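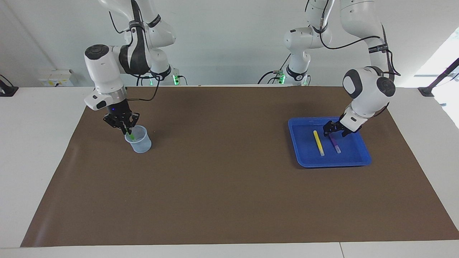 The Vestix desk sorting set is a two-part system for keeping markers, pens and similar slender items in one place on a shared table. It consists of a shallow rectangular tray for items lying flat and a translucent cup for items standing upright, and it is sold with or without the matching brown work mat. The tray has raised edges and rounded corners, so a marker that rolls stops at the wall and stays on the tray. In the blue version the contents are easy to pick out by color: a yellow and a purple marker lie side by side. The cup carries a faint bluish tint and a small lip at the rim, and anything placed in it can be identified through the wall.

Category: Desk & Table Organization > Trays and Cups

Tray

The tray is molded in one piece. The floor is flat and has no dividers, ribs or printed graphics. Corners are rounded inside and out, which leaves no seam for ink dust or eraser crumbs to collect in. The rim is the same height on all four sides and can be gripped from any direction. Trays nest when empty. They do not lock together and should not be stacked with contents inside.

Blue is the standard color and is kept in stock. Gray and white are molded to order, with a minimum of 12 trays per color. Lead time on ordered colors depends on the molding schedule and is confirmed in writing before the order is accepted.

Cup

The cup is slightly flared, wider at the rim than at the base. Full-length markers stand at a slight lean with the upper end resting near the rim. Short items such as chalk or stub pencils will sit below the rim and are better kept in the tray. The lip allows the cup to double as a pouring vessel for beads, clips or rinse water. It is not graduated and should not be used for measuring.

The cup has no rubber foot. On a bare glossy tabletop it can slide when bumped. The mat or any matte surface corrects this.

Work mat

The mat is a large brown sheet with a low-glare finish. It is intended to lie flat under both the tray and the cup and to cover most of a standard work table. It arrives rolled. Unroll it face down and leave it overnight before use — warming it with a heat gun or hair dryer will distort the edges. Marker ink should be wiped off the same day with a damp cloth and a drop of dish soap. Solvent cleaners dull the finish and are not covered by the warranty.

Specifications

Tray material: polypropylene, opaque
Cup material: polypropylene, translucent, tinted
Tray length, outside: 342 mm
Tray width, outside: 200 mm
Dishwasher: tray and cup, top rack only
Mat: wipe clean, do not machine wash
Markers and pens: not included

Layout

The set works best with the tray on the far side of the mat and the cup nearer to the user. Items in use go into the cup, and items waiting go into the tray. For left-handed users, swap the two sides. In classrooms and workshops with more than one person per table, allow one cup per person and let the tray be shared. Markers stored for longer periods should lie flat in the tray with caps fully seated.

Do not use the cup for open craft knives or scissors with exposed points. The wall is thin enough to flex, and repeated contact with a blade tip will score it.

Revision note

The current tray replaces the earlier Jovix pattern, which had square corners and a textured floor. The change was drawn by Kazuhiro Onishi and released on Saturday, August 31, 2019. Old and new trays share the same outside dimensions but do not nest with each other, as the wall angle was opened slightly. Replacement cups fit either generation. Of the earlier pattern, 2,556 trays were made, and no spares remain.

Ordering

The set can be ordered as tray and cup, as tray, cup and mat, or as single parts. Single cups ship in sleeves of 12. Mixed orders of trays and mats go out in two packages — the mat tube and the tray carton — and may arrive on different days. Check the tray rim for shipping damage before signing for the carton.

For ordered colors, bulk pricing or drawings of the tray, write to Miłosz Adamczyk at the parts desk and include the quantity, the color and the delivery address. Returns of stock items are accepted unused in the original carton. Trays molded to order cannot be returned.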